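Quand Bevan Lockyer descendit de l'autocar à Bravel, un soir de juillet, il avait dans sa poche la lettre de sa tante et un sandwich qu'il n'avait pas eu le cœur de manger. Il s'était imaginé une gare, une place, peut-être une fontaine, et il trouva un abri de tôle, un tilleul énorme et l'épicerie encore allumée, où il entra surtout pour demander son chemin et d'où il ressortit avec de quoi souper, parce qu'il n'avait jamais su déranger les gens sans leur acheter quelque chose. 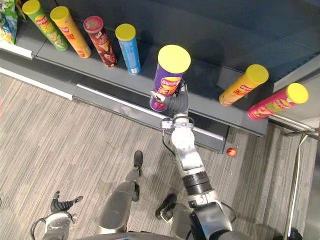
La maison de la tante Rewi se trouvait au bout du chemin de Kudevley, derrière une haie que l'on ne taillait plus depuis longtemps. Elle lui avait laissé la clé sous le pot de géraniums, comme du temps où il venait passer l'été avec ses cousins, et il fut tout ému – lui qui se croyait bien guéri de ces choses-là – de retrouver l'odeur de cire et de pommes dans le couloir. Il posa sa valise au pied de l'escalier et monta droit au grenier, sans même ôter son manteau.

Sa lettre disait qu'il y trouverait l'accordéon de l'oncle, dans la malle, et qu'il fallait le faire chanter un peu avant que l'hiver ne le prenne. Elle disait aussi que la vieille dame séjournait chez une amie pour quinze jours, qu'il y avait de la confiture, et qu'il ne devait surtout pas se fier à la troisième marche. 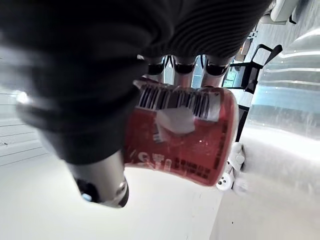
Il joua mal, d'abord. Le soufflet toussait, deux notes restaient muettes, et la valse qu'il croyait savoir par cœur se perdait toujours au même endroit, juste après la reprise. Alors il recommençait, la fenêtre ouverte sur les prés, en se disant que personne ne pouvait l'entendre de si loin, et la nuit tomba tout doucement sur les pommiers pendant qu'il cherchait ses doigts.
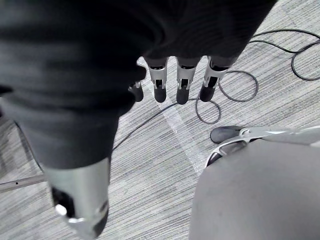 Plus lentement, mon garçon, lui cria une voix depuis le chemin, votre oncle la prenait bien plus lentement que cela, et il attendait toujours un peu avant la reprise !

Bevan se pencha, ne vit qu'un chapeau au-dessus de la haie, remercia le chapeau et reprit au début.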